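Workshop notebook, bench 2
November, entry started 08:40

Carrying on with the damp logger for the Prarkberg store rooms. Yesterday's overnight run stopped at 1,297 samples with the battery still reading well above cut-off, so the fault is elsewhere. Card pulled and copied to the shared drive before touching anything.

Timestamps are clean up to the last record. No gaps, no repeated lines. The last record is complete, including the line ending, which points away from a write failure. Humidity channel sensible throughout. Temperature channel has a short step early on, same size as the one Luuk noted in the first run. He put it down to the heating coming on. I am less sure, as the humidity did not move with it.

Supply side next. Removed the lid and measured at the board with the logger idle, then with the sensor heater on. Idle fine. With the heater on there was a drop across the positive lead that should not be there. Wiggled the Faston connector at the battery end and the board reset. Did it again to be sure, same result. The female half had opened up and was holding mostly by its sleeve.

Cut it off and crimped a new one. The first crimp went in the bin: insulation caught under the conductor wings. Second crimp passed a hard pull. Did the negative side as well while the tool was out. Drop across the lead is now too small to read on the hand meter.

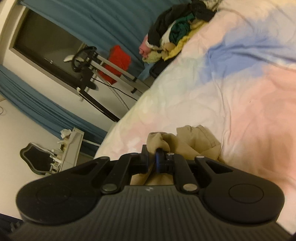
11:15. Calibration check against the salt pots. Left the sensor over the sodium chloride slurry until three readings in a row agreed, then moved it to the magnesium chloride pot. High point reads slightly low, low point is good. Slope error only, as far as two points can show. Not corrected in the firmware. I would sooner apply it afterwards, so that the raw files stay raw.

Note for whoever does this next: the lid on the magnesium chloride pot does not seal unless the gasket is seated by hand first. It wasted most of an hour this morning. Wipe the thread too, salt creeps up it.

Divider resistor on the battery monitor measured 979 ohms out of circuit, marked 1,000. Within tolerance, but the firmware assumes the marked value, so the reported battery voltage has been slightly out on this unit from the start. Measured value now entered in the settings file. The Dustwood unit probably needs the same check. Have not opened it.

13:50. Restarted with the short interval to load the supply harder than it will see in use. Checked at sample 689, no resets, supply steady. Tapped the case and flexed the battery lead at the connector, still no reset. Leaving it on overnight.

Kasprzak enclosure: cable gland is one size too large for this lead. Heat-shrink sleeve added to build up the diameter, two layers. Grips now, but it is a bodge and should not go to site like that. Correct gland to be ordered.

To do:
- read the card in the morning, compare the stop time with the battery trace
- ask Luuk Van der Linden for his raw file from the first run, to look at the temperature step
- check every other Faston on the shelf units for the same looseness
- top up the sodium chloride pot
- relabel the spare cards, two have the same number

Last updated: November, 16:20
Contact: bench 2, or leave a note in the book | Back to top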